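Pillville Workshop, Room 231
Monthly check of boards, clamps and tape marks
Month: January

Please write OK, REPAIR or LOOK AGAIN, and put a comment also when the item is OK. The list is done before the room opens.

1. Floor near the boards
OK. One cable was lying across the walking way, I moved it to the wall side.

2. Standing boards, feet and balance
OK. I pushed each board softly at the top with one hand. The Peng board moves a little more than the others but it comes back.

3. Board edges and corners
LOOK AGAIN. Small rough place on the back of the Starker board, low down. Not sharp yet. I covered it with tape for now.

4. Clamps, complete and closed
REPAIR. We should have 28 in the drawer and on the boards together. 2 have a loose rubber pad. They are in the red box, please do not take them out.

5. Posts
OK. Every post must be held at the top before somebody works at the board. Checked by hand, no turning.

6. Yellow tape marks
OK, with comment. The corners are overlapping and this is accepted. When a tape end stands up, cut it and press it again.

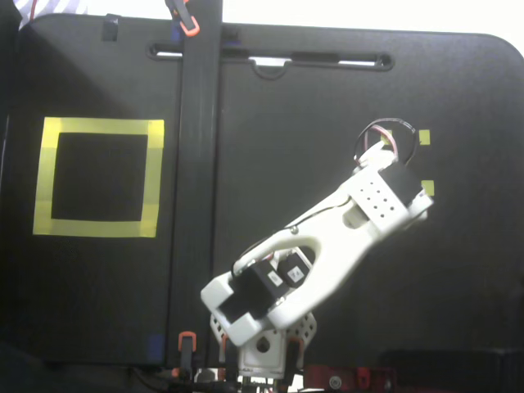 How often should the tape square be made new?
Every 3 months, or earlier when the tape comes off at a corner. Take the old tape away completely before you put the new one.

7. Hooks and small clips
OK. Nothing heavy may hang on a small hook, only light things.

8. Light above the boards
LOOK AGAIN. The lamp on the window side needs some time to start. I wrote it in the Starkier repair book.

Next check: items 3, 4 and 8 first.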